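4. Choosing where the meter goes

The sales leaflet says the Drotska humidity meter "works anywhere in the home." We have not found that to be so. Put it in a bad spot and it will report the bad spot, to one decimal place, all day long.

4.1 Pick an inside wall, at chest height.
4.2 Stay well away from radiators, kettles and windows.
4.3 Leave it alone for a full day before you believe anything it says.

Note: The "comfort face" on the display is decoration. Read the number.
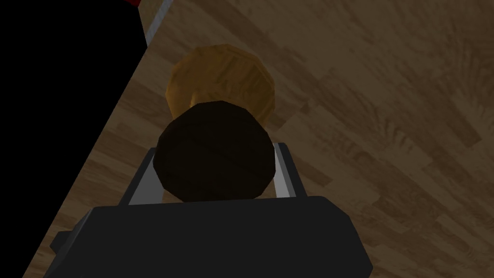 Humidity readings go wrong most often because of the hand that carried the meter there. Skin is warm and damp, and the sensor picks up both. Hold the unit by its two sides, the way the dark rounded piece is held between the pale gray fingers, and keep your palm off the vents. Then set it down and step back. Breathing on it to "test" it proves only that you breathe.

5. Fixing it to the wall

5.1 Hold the bracket where you want it and mark the holes.
5.2 Check that no door will swing into it.
5.3 Drive the screws until snug. The adhesive pads in the box are said to be permanent – ours let go in October.

Caution: Do not drill until you know where the wiring runs.
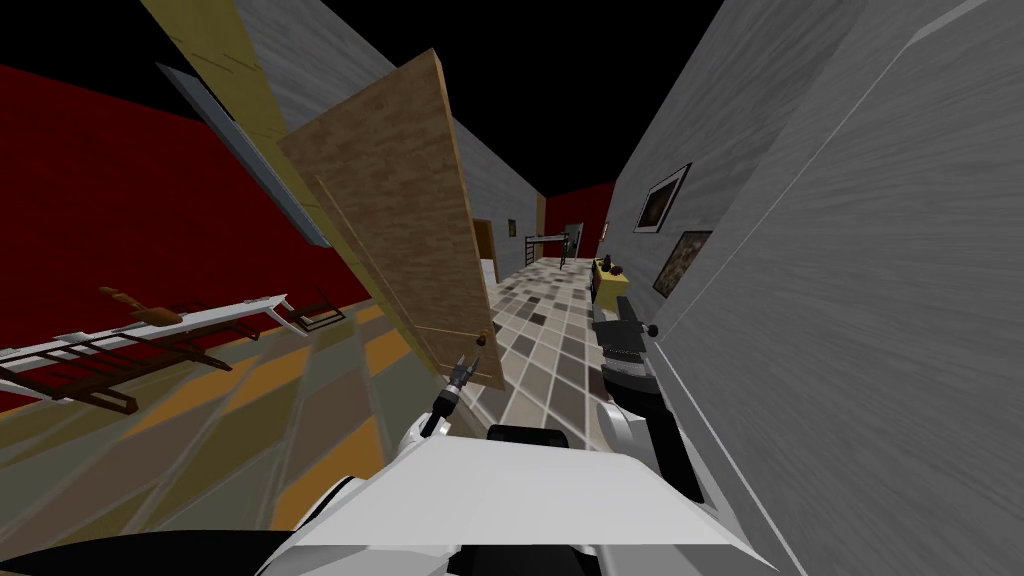
Fig. 5. Brown door knob, with the small yellow cabinet to the right.

6. Checking the reading

The factory claims every unit is calibrated. Ursina Kuster checked 200 of them for this guide and would not sign that sentence, so do the salt test yourself.

6.1 Put damp table salt in a bottle cap.
6.2 Seal the cap and the meter in a clear bag overnight. 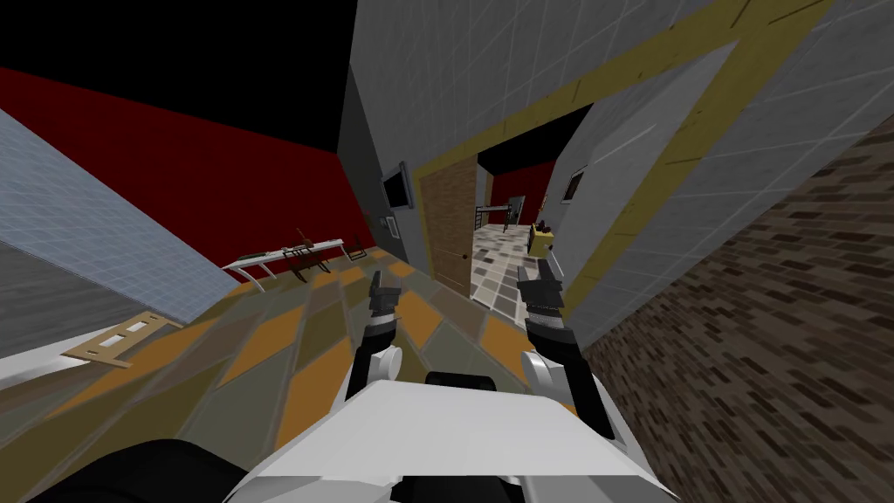
6.3 Read the display through the bag in the morning. It should show 75 percent. If it is a few points off, write the difference on the back of the unit and correct for it in your head. The "auto-correct" menu exists, but we have yet to see it improve anything.
6.4 Repeat the test once a year, and after any fall.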